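Monday, July 12, 2021
Bench notes, Trarnau workshop, back room
Arm build, cloth drop test (continued from the March pages)

Carried over from last session: J3 buzz at hold, gripper jaw not closing square, base plate flexing under fast moves. The first two are dealt with below. The third is not.

J3 buzz. Swapped the servo horn screw for a longer one and re-seated the horn one spline over. The buzz is still there with the arm extended and gone with it folded, so it is load and not a loose horn. Lowered the position gain on that joint from 70 to 44. The hold is quiet now, but the joint sags slightly at full reach. Compensated with a fixed offset in the pose table. This is a patch and should be marked as one in the code. Anyone who changes the gain has to redo the offset.

Cable between the middle links. The old run went tight at the inside of the elbow. Left more slack so that it loops out clear of the joint. Cycled the elbow 200 times at medium speed with no missed packets. Have not tried it at full speed. The connector on the lower side is a poor fit and wants a dab of hot glue once the routing is final.

Gripper. Reprinted both fingers in black, since the green spool was nearly out. Same Stirkum profile as the links, more perimeters. The old fingers had a flat tip that slid off cloth. The new ones taper, and the moving one has a slight hook. Zeroed with the jaws shut on a strip of card. Open limit is set in software only; there is no hard stop. Do not run the gripper from the slider page until that is fixed, as the slider ignores the limit.

Task for this week is the cloth drop: pick a piece of fabric off the tabletop and put it through the round hole. Maite Sarmiento cut the hole with the jigsaw and sanded the rim. The rim still catches on open weave, so I am using the dark cloth from the Nandis offcuts for now, with a closer weave. One piece per run, started from the same pose.

The failure that keeps coming back is at release. The jaws open, the middle of the cloth goes in, and the rest bunches at the rim and stays there. Raising the release point made it worse. Lowering it brings the hooked finger close to the rim, and twice it touched. Both times the base shifted and the run had to be abandoned.

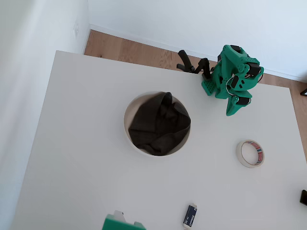 Anselmo Goicoechea thinks the release is the wrong thing to be tuning. His argument is that the cloth lands however it was picked, and a pick from the center will always come down as a wad wider than the grip. He would pick at a corner, let it hang, and feed the tail in before opening the jaws. He also said that a second push with closed jaws would hide the problem and that I would regret it once the fabric changed.

I agree on the pick. The difficulty is height. With a corner grip the tail of the present cloth drags on the table on the way over, and the arm has no more lift at that radius. Options:

– Cut the cloth smaller. Easy, and it makes the task less interesting.
– Move the base closer to the hole. Gains lift, loses part of the pick area.
– Drag on purpose. Come in low, let the tail trail behind, and cross the hole before lowering. Needs a slower path and the tail will go in last.

Will try moving the base first. The new position should be marked with masking tape before the old one is lost. Last time we relied on a pencil line and somebody wiped the table.

On the push: I had already written it as a separate routine, 2 strokes with the jaws closed. Leaving it in the repo but switched off by default. It should not be used in any run we log.

Base plate. The perforated plate flexes when the shoulder reverses quickly. Printed another with thicker ribs on the underside, same hole grid, so the bolts carry over. Not fitted yet. Eamon Mac Giolla has the good hex driver and the one in the drawer is rounded. If the flex remains, next step is an aluminum plate from Carretero, but I would like to avoid the wait.

Software. Pose table split into two files, one for calibration and one for task poses. Fotini Theodorakopoulos asked for this in March and she was right, it saves a lot of scrolling. The old combined file still loads but prints a warning. Homing now runs the wrist before the shoulder. The other order could swing the open jaws into the tabletop when the arm was left low.

To do
Fit the thicker plate, re-home, check J3 offset.
Hard stop for gripper.
Corner pick, base moved in, log every run including the abandoned ones.
Sand the rim again, finer paper.
Order green filament.
Ask Kolbrún Ravn if the spare servo on the shelf is tested or dead. It has no label.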